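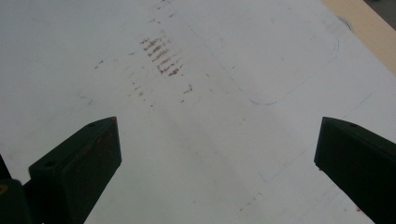 The white table and me, part 2

Hello again from the back room in Vemton! It's February, the driveway is the color of old dishwater, and I have spent much more of the month than I planned thinking about a tabletop. Those of you who have been getting the Flidunness letter for a while will remember that I brought the Wevberg table home last spring and went on and on about how bright it made everything. White top, pale blond wood, long enough for a whole project with a cup of coffee at the far end. I still love it. But a white top keeps a diary, and mine has been writing in it.

So: the marks. I have a whole patch of them now, short rust-brown streaks, all going the same way in slanting rows, like somebody dragged something across in little hops. They get darker toward one end. I first noticed them when I moved the big cutting mat to look for a pencil, and my first thought was cinnamon. (I'd had toast.) I wiped at it with my sleeve and the cinnamon stayed put.

I've gone back and forth on what did it. The top suspect is the old cast iron bookends I was cleaning up in January, which I remember shoving from one side of the table to the other more than once while I made room for the lamp. They have rough feet and they were never very clean underneath. The second suspect is the tin of upholstery tacks with the bottom that's gone scabby. I can't prove either one. My sister thinks it's wood stain, but I haven't had the stain out since before the holidays, and stain on this table tends to land as a ring or a thumbprint. It doesn't hop.

What I've tried so far, in case you have a table like mine and a patch of your own.

Warm water and dish soap, on a soft rag. This is where I always start, and it's good for pencil, glue haze, coffee and whatever it is that comes off newspaper. I let the wet rag sit on the spot for a few minutes and then wiped. The surface looked nicer all over, which made the streaks look worse. Thanks, soap.

A white vinyl eraser. Don't laugh, it's the best thing I own for this table! Rubber scuffs from the chair legs (I stack the chairs on top when I sweep) come right off, and so do those gray lines you get from sliding a metal ruler around. On the rusty streaks it took a little off the lighter ones at the edge of the patch. I think. I wanted it to be true, so take that with some salt.

Baking soda and a few drops of water, mixed to a paste like thick frosting. I put it on with a fingertip, went in small circles for as long as my patience held, and wiped it up. Go easy with this one if your top has any shine to it, and do a tryout somewhere you won't mind, like under where the printer sits. I did mine in the back corner and couldn't see any difference in the finish afterward, but my light back there isn't great.

Lemon juice is next. The fellow at the counter at Whiteley Hardware said lemon juice and salt for rust, and then said to leave out the salt on anything smooth, and then went to ask somebody in the back, who said to put the salt in. I'm going with no salt. I plan to dab the juice on with a cotton ball, cover it with a bit of plastic wrap so it doesn't dry out, and keep it well away from the wood. I would be heartbroken if I traded a brown patch on the white part for a bleached patch on the blond part, and that pale wood is my favorite thing about the whole table.

Which brings me to the wood. Several of you wrote in after the last table letter to ask how I keep it looking nice, and I never answered, so sorry! I do very little. A dry cloth most days, a barely damp one when I've been gluing, and no oil at all. I tried oil once on a blond wood stool I had years ago and it went the color of weak tea, and it never came back. The spot I do fuss over is where the white meets the wood, where all the fluff and eraser crumbs like to line up. An old toothbrush does it, dry, with the bristles just flicking along. A toothpick for the stubborn bits. It takes about as long as it takes the kettle to boil and I find it weirdly satisfying.

Some of you are going to say just cover the thing up, and you would be right, and I did look into it. A clear plastic cover cut to size was going to run me $93, and I got as far as having the page open with my card in my hand. Then I thought about how those covers feel in summer when your forearms stick to them, and about all the thread ends that would work their way underneath, and I closed the page. What I bought was a roll of plain brown craft paper for $19. I tear off a length when I'm doing anything with metal or paint, tape it down at the corners with the low-tack blue stuff, and throw it out when it gets nasty. You can write measurements right on it too – I had a whole shelf plan going along the side last week and it was very handy until I threw it out.

The other new rule is that anything heavy gets lifted. No pushing, no sliding, no "just over a bit." I stuck felt pads under the lamp base and the tape dispenser and the vise, and I have seven left over on the sheet, so if you live close by and need a couple, you're welcome to them. The felt wants checking now and then, by the way. A pad that has picked up a metal crumb will scratch you a nice long line and you won't hear a thing. I peel mine off and replace them when they start feeling gritty to the thumb.

I do want to say a word for leaving marks alone. My grandmother's kitchen table had an iron-shaped scorch on it and we all fought over who got to sit there. A work table is for working on. There are plenty of small smudges and nicks on mine that I have no plans to chase, and if the lemon juice doesn't do anything, I'll probably let the brown patch stay and put the pencil cup on it. I've already tried the cup there. It covers the dark end and leaves the pale end sticking out, so I may need a bigger cup.

A few odds and ends while I have you.

The blue low-tack tape: I've found it comes up cleanly from the white if you pull it back low over itself, slowly. When I leave it on for more than a week or so it starts to leave a little gum at the edges. The vinyl eraser gets that too.

Whoever asked about the melamine sponges, the white ones that wear away to nothing: I have them, I like them for the sink, and I'm a bit scared of them on the table. They're an abrasive even though they feel like marshmallow. If you've used one on a white top for a long time, please tell me how it looks now when the light comes in low across it. That's when I see everything on mine.

The next letter will have the shelf plan in it, redrawn from memory, and I'll tell you how the lemon went. If you've gotten rust off a white tabletop with something I haven't listed, hit reply and let me know what you used and how long you left it on. I'm holding off on the lemon until the weekend, so there's still time to talk me into the salt.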